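Quiénes somos

Sawatzky es una empresa de servicios textiles con sede en Ukilbridge. Se encarga de la recepción, clasificación, doblado y entrega de ropa laboral para hoteles, clínicas y talleres de la comarca. La plantilla está formada por 80 personas, repartidas en dos turnos.

Desde agosto, parte del doblado se realiza en Clavora, la sección automatizada de la planta, con brazos robóticos que trabajan por parejas sobre mesas individuales.

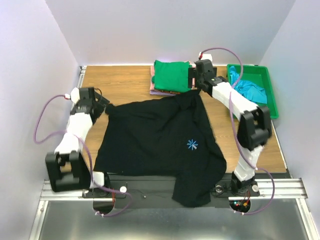

La incorporación de estos equipos se acordó con la representación del personal y no ha supuesto despidos. Quince operarias y operarios de doblado han pasado a funciones de supervisión, control de calidad y ajuste de programas, tras un curso de formación a cargo de la empresa. Los puestos conservan su categoría y su horario.

Dirige la planta Rosario Zuccaro. Rok Dimitrov es responsable de Clavora y Lingyun Yao coordina la formación interna. Las visitas de clientes se atienden los jueves, previa solicitud.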